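Course materials > Automation Planning > Unit 3

Unit 3 handout: What the arm costs after you have bought the arm
Saqib Jafri, revised October 19, 2019

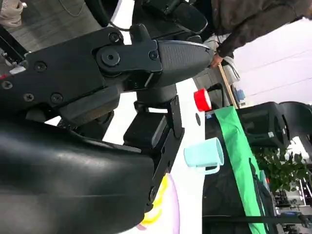

Last time we left off at the quote, and the quote is where most student budgets stop. It has a big number on it and a signature line, so it feels finished. Your assignment is to keep going for another two pages.

The worked case is a teaching bench at the Afridi workshop: a single arm, a two-finger gripper and a table, used for picking up household things and putting them down again. The vendor is Sterkance. The purchase order covers the arm, the controller, one gripper and a paper manual. It does not cover anything for the gripper to pick up, anywhere to stand, or anyone who knows how to turn it on.

1. Fingertips

Finger pads are consumables. Budget for them the way you budget for printer ink, with the same resentment. A textured pad grips well when it is new and less well when it has been dragged across a tabletop by people learning to judge height. The Jitton replacement set is $28 a pair. We order by the term, and in June we go through the drawer and throw out the ones someone "saved."

Write down which pad goes with which finger. They look interchangeable in the catalog.

2. Objects

Students always price the arm to the dollar and put the objects down as "misc." Please don't. You want hard things, soft things, things that roll and things that flop. A plastic mug, a roll of tape and a strip of cloth will teach you more about a gripper than the calibration block, and you can get them on a lunch break. Cloth is the one that ruins demonstrations, so put it in the plan early, before anyone has promised the dean anything.

Our object line for the year is $196. It is the only line I have never been asked to defend.

3. The table

Decide on the surface before you decide on the mounting. Glossy white is cheap and easy to wipe. It also bounces light around, and whoever is doing the vision work will come and tell you about it. Black fabric is kinder to cameras and collects every crumb in the county. If you plan to use both, say so in the drawing, and show where one stops.

Leave room for a person. The floor plan that came with the Drisska proposal had the arm, the rack and a very nice arrow for "workflow," and the operator would have had to stand in the hallway. People reach in. They reset things, hold things up, nudge things along with a stick. Draw that person, with elbows, and then do your risk assessment on the drawing you have and not on the one in the brochure.

4. Cables and spares

Set aside $2,000 for what the vendor calls accessories. This is cable, brackets, screws in a size your hardware store has never heard of, and one emergency courier charge. If you have money left over at the end of the year, you have forgotten an invoice.

Any cable near a moving joint gets a spare on the shelf. Ask the vendor for the lead time in writing, then ask what it was last time.

5. Hours

Put in setup hours, reset hours and hours spent looking for the hex key. Reset time is the one people miss. If a trial takes a minute and putting the table back takes two, you have bought a machine that works a third of the day, and your payback figure should say so.

For next class

Bring a one-page budget for the Afridi bench with at least 3 lines that do not appear on the Sterkance quote. "Contingency" is not a line. Neither is "misc."

Read the warranty section of the Drisska proposal and mark every place it says "normal use." We will try to agree on what that is.

Handout may be copied for classroom use. © 2019 S. Jafri | Contact the instructor | Back to top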